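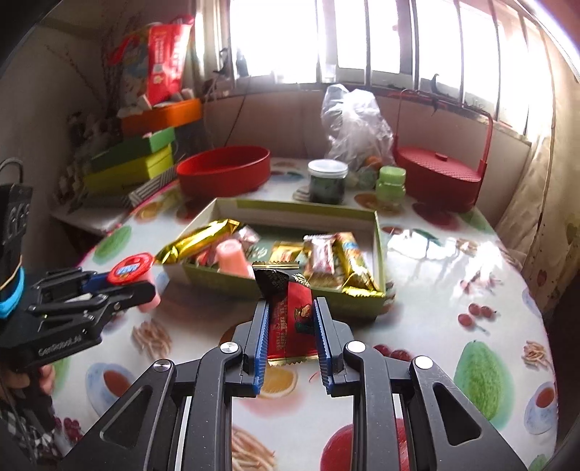

Psarras Community Kitchen
Interim report to the Promura Fund
May 30, 2022

Grant purpose: weekday lunches and a small food shop for residents of the Psarras estate
Prepared by: Harsh Chauhan, project coordinator

1. Work since the last report

The kitchen has opened every weekday except for the two days when the boiler was being replaced. We served 600 lunches in the period. The target in the grant agreement was 900 by the end of August, and at the present rate we will pass it in July.

Most people who come are over sixty or have children below school age. We had expected more people of working age. The lunch hour is too short for many of them to walk up from the industrial units, so from next month we will have a takeaway box ready at the side door from half past eleven.

The food shop opened later than planned. The shelving from Rellico was delivered in the wrong depth and had to go back. It is now up and the shop is trading on two afternoons a week. Tinned fish, rice, tea and packet snacks sell fastest. Fresh vegetables sell well on the first afternoon and poorly on the second, and we have cut the second order by half.

2. Staffing

Panagiotis Stoyanova started as cook in the second month and has settled in well. He has rewritten the menu on a six-week cycle, which has made ordering simpler and brought down waste. The assistant cook post is still vacant. We interviewed twice and made one offer, which was turned down over the hours. We would like to readvertise it as a longer shift on fewer days. This does not change the total cost.

3. Spending

Food costs are slightly over budget, mainly cooking oil and flour. Equipment is under budget because the second-hand Orex oven cost less than the new one we had priced. We ask for your agreement to move £900 from equipment to food. No other changes are requested. The full ledger is attached as Annex A.

4. Problems

The extractor fan is noisy and two neighbours have complained. The landlord has agreed to look at the mounting but has not given a date. Parking for deliveries is still difficult before nine.

5. Next period

Open the takeaway door.
Fill the assistant cook post.
Run 6 cooking sessions for parents during the school holidays.
Renew the food hygiene certificates, which run out in August.

The next report will cover the period to the end of the grant and will include the results of the customer survey.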